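I have now read three books on decluttering, listened to most of a podcast series and paid for one online course, and I still own 36 mugs. I mention this so you know where I'm coming from. I wanted it to work. I had a free week in March and a spare room you couldn't walk across.

The course was called Plistus. It promised a calmer home in 100 days, and the first thing it asked me to do was buy things. Specifically, it asked me to buy matching storage boxes, a label maker and a set of drawer dividers from its own shop, Navarrete, where a divider costs what I'd normally pay for a drawer. I did not buy the dividers. I did buy the label maker, and I have labelled the box I keep it in.

My main complaint is with the numbers. Every one of these programmes has a figure for how much stuff you own. Plistus says the average home holds 3,000 items that are never used. How would anyone know? Does a box of drawing pins count as one thing or as all the pins? Are the spare buttons that come with a shirt separate from the shirt? I wrote to ask and got an automatic reply with a discount code in it.

Then there's the claim that clutter makes you ill, or tired, or bad with money. I can believe that a messy room is annoying. I've been annoyed in mine for years. But the people telling me it's ruining my sleep are the same people selling the boxes, and I'd like to hear it from somebody who isn't. My grandmother kept every jam jar she ever emptied and slept like a stone.

The before-and-after photos bother me too. The before is always taken at night with the big light on and the after is always taken in the morning with a plant. I could do that to any room in this house without moving a thing – apart from buying the plant.

I will admit some of it is sensible. Putting things near where you use them is good advice, though I suspect people knew it before there were podcasts. Having a clear surface is nice. I cleared the kitchen worktop on a Monday, and for two days I kept going in to look at it. By Thursday it had the post on it, and a bicycle light.

And I don't mind a container. A plain plastic basket does a decent job if you don't expect it to change your character. 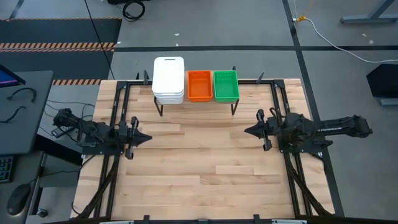
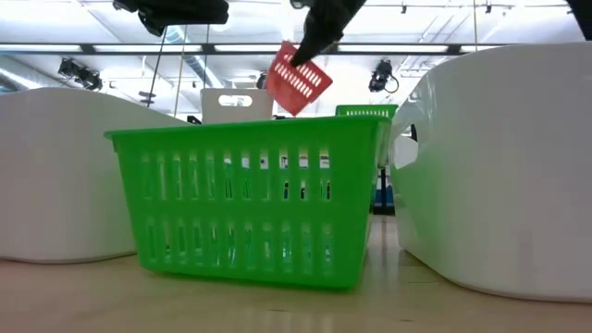

Which brings me to the fridge. Jollidham, the podcast I gave up on at episode nine, spent a full hour on the inside of the fridge. You are supposed to take everything out of its packet and put it in a clear tub, so you can see what you have. The packet has the name of the food on it. It also has the date. I tried it with ham and two kinds of cheese and had to sniff my way through the lot by the weekend.

The last book, Zoron, is 243 pages long and could have been a postcard. Its method is that you hold a thing and ask if you'd buy it again today. I wouldn't buy most of it again today. I wouldn't buy the boiler again today, it cost a fortune, but I'm fairly attached to having hot water. The book has nothing to say about this. It does have a chapter on getting rid of books, which I read twice to see if it was joking.

So the spare room is half done. Two bags went to the charity shop, and I came back with a lamp. You can get to the window now, and I found the good scissors, so I won't say I got nothing out of it. The mugs are staying. I did take them all out and put them in a row to see which ones I never use, and it's the nice ones.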